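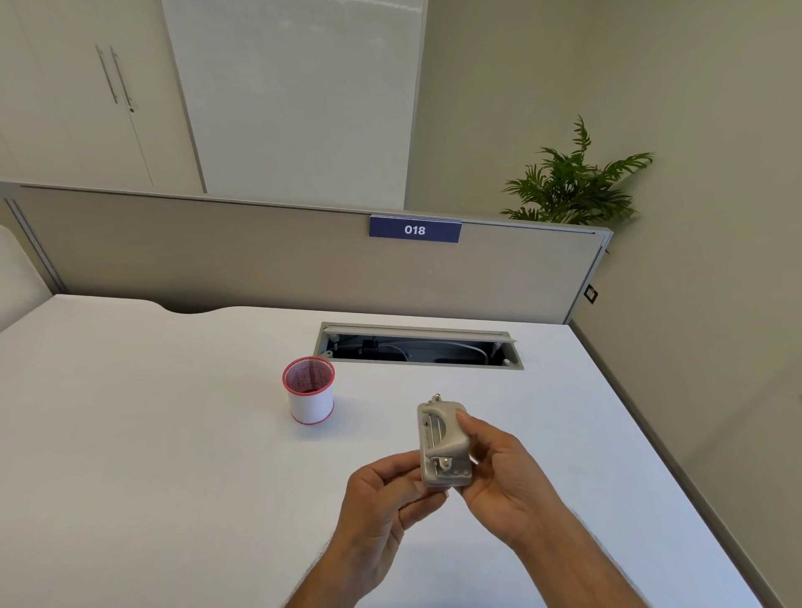 Egocentric pretraining on desk tasks: our result, and a question

gripnotes
Posted July 2025

Long time reader, first real post. We've been doing the "record people's hands, train the robot on it later" thing at Stindis. The setup is plain office stuff at a desk, so pen cup, hole punch, little plastic packets, all handled by regular people. We pretrained on 300 clips, then fine-tuned on 30 robot demos per task. The hole punch pickup got way better than our robot-only baseline! The packets barely moved, and I can't figure out why.
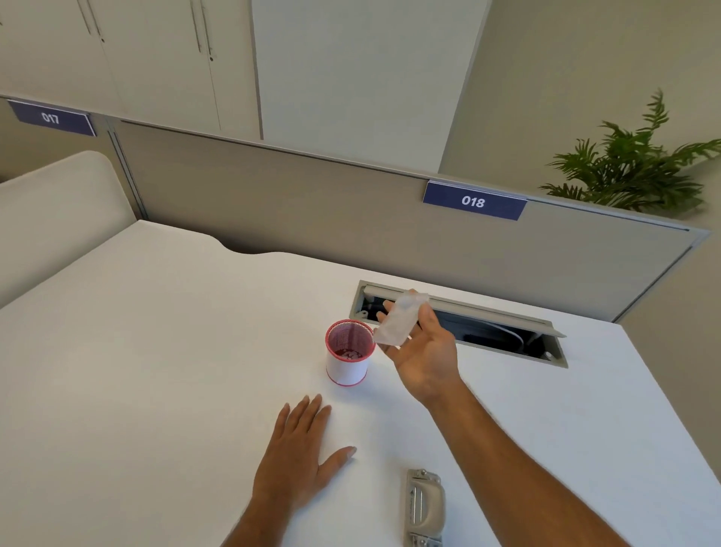 My best guess is hand pose. People turn the palm up and curl their fingers around a packet in ways our two-finger gripper just can't copy, so maybe the policy learns where to reach but nothing useful about the grasp. Anyone seen this?

mossy_kernel
Yep, same thing on Zovitden in February. Reach improved, grasp didn't. We ended up masking out the fingers and only keeping wrist motion (ugly, but it helped a bit).

torque_wench
Not buying the hand pose story yet. Translucent plastic on a white desk is a nightmare for any vision encoder. Did you try the same packets on a dark mat?

gripnotes
No dark mat, good call. But the robot-only baseline has the same white desk and it does about as well as the pretrained one, so wouldn't contrast hurt both?

torque_wench
Sure, and that's my point – if neither one can see the packet, pretraining can't help you. You've got a ceiling there and you're blaming the fingers for it.

halfduplex
How many eval trials? If it's 10 per object I wouldn't argue about anything yet.

gripnotes
208 total, but the packets only got 30 of those. I'll run more, plus the dark mat, and try the wrist-only trick on a separate branch so I don't mix the two up. Will post numbers in this thread.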